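Caring for Wooden Cutting Boards and Countertops

By the Mirkier Home Advice Desk
Published 8/17/25
Last updated in September
200 shares | 9 comments

Wooden boards and countertops will give many years of service if they are cleaned promptly and oiled on a regular schedule. The guidance below applies to solid maple, beech, walnut and similar close-grained woods. It does not apply to bamboo or to surfaces sealed with varnish, which should be maintained according to the instructions supplied with them.

Daily cleaning

Wash boards by hand with warm water and a small amount of dish soap. Both sides should be washed, even when only one has been used, as uneven moisture is the most common cause of warping. Rinse, wipe with a clean towel and stand the board on its edge until fully dry. Boards should not be soaked or placed in a dishwasher.

Countertops should be wiped with a damp cloth and dried at once. Particular attention is needed near the sink, where standing water will leave black marks in the grain.

Odors and stains

For onion, garlic or fish odors, sprinkle the surface with coarse salt and rub with the cut side of half a lemon. Leave for several minutes, scrape away the salt and rinse. Beet and berry stains generally fade with two or three treatments. A paste of baking soda and water may be used on stubborn marks. Chlorine bleach is not recommended for routine use.

Oiling

Use food-grade mineral oil. Olive, corn and other cooking oils turn rancid in the wood and should be avoided. Readers have asked whether branded conditioners such as Bandix or Edetti are required. Either is suitable, but plain mineral oil from a drugstore is adequate for most households.

Apply the oil generously with a lint-free cloth, following the grain. Allow it to stand overnight and wipe off any excess in the morning. New boards should be oiled once a week for the first month and monthly after that. End grain absorbs more oil than the face and may need a second coat.

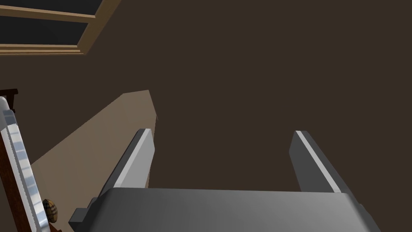 Sanding and repair

Knife marks and light scorching can be removed by sanding. Begin with 120-grit paper and finish with 220-grit, always working with the grain. Wipe away the dust with a damp cloth, allow the wood to dry, then sand lightly once more to remove any raised fibers. Oil the surface the same day.

Narrow cracks along a glue line may be repaired with a food-safe, waterproof wood glue. Clamp the board until the glue has cured for the full period stated on the label. A board with a deep crack that holds food residue should be replaced.

Storage

Store boards upright in a rack, away from the oven and the dishwasher vent. Keep a separate board for raw meat and poultry, and mark it clearly on one edge.

31 people found this page helpful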